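I caught Abrehet Endale at four in the afternoon in February, halfway through a bag of pretzels and a very long training run. She works on home robots at Istano, and the thing she wanted to talk about was doors. More exactly, what a robot should do when it has to cross a whole house and all it has is what its cameras show it.

"People think the hard part is picking up the cup," she told me. "I'd love to get to the cup! Most of my life is getting to the room."

Some views from inside the simulated house, teal walls and all: 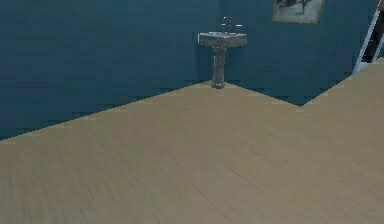
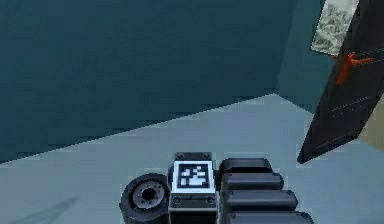
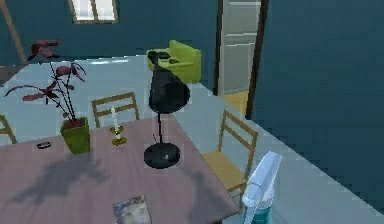
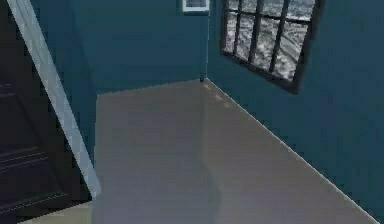
Her method is called Pranine, and I made her explain it to me twice. The usual recipe is to give the robot a map, let it plan a path, and correct as it goes. Pranine skips the map. The robot keeps a short memory of what it has seen, 28 views at most, and each time it gets a new one it has to guess which of the old ones it could get back to without bumping into anything.

"So it's building this loose web of places," she said. "It doesn't know the kitchen is six feet wide. It knows it can get from this view to that one, and that's plenty."

I asked why 28. She laughed and said they'd tried 80 first and it was awful. With that many views to choose from, the robot would match the wall in one room to the wall in another and set off with total confidence in the wrong direction. (Paint every room the same color, she says, and you find out fast how much your system was leaning on paint.) Cutting the memory down forced it to hang on to views with something useful in them, like a door frame or a piece of furniture, and throw out the blank ones.

All the training happens in Worku, the simulator her group has been patching and re-patching for 2 years. I had figured simulation was the easy bit, and boy, did I get corrected.

"It's cheap, it's not easy," she said. "I can run a robot into a wall all night and I don't owe anyone a wall. But then you look closely and the shadows are too soft, or an edge is kind of jagged, and you start wondering what your model is really learning from. I've lost whole weeks to shadows."

The result she's proudest of is a little odd. They trained one version where doors stayed put and another where the doors could be at any angle when a run started. The second one did worse for days – she nearly killed it – and then it pulled ahead and stayed there. Her best guess is that it quit treating a door as a landmark and began checking whether there was a gap. She's careful to call it a guess. They've only repeated it 4 times, and one of those runs never pulled ahead at all.

"I'd want to understand that one before I brag," she said. Then she bragged a little anyway, and I don't blame her.

Next up is Zokisex, a test apartment with real floors and real doorknobs, where the same model goes onto a real arm on a real base. She expects the first month to be ugly. I asked what she thought would break first and she didn't even stop to think.

"Rugs," she said. "We don't have a single good rug in the simulator."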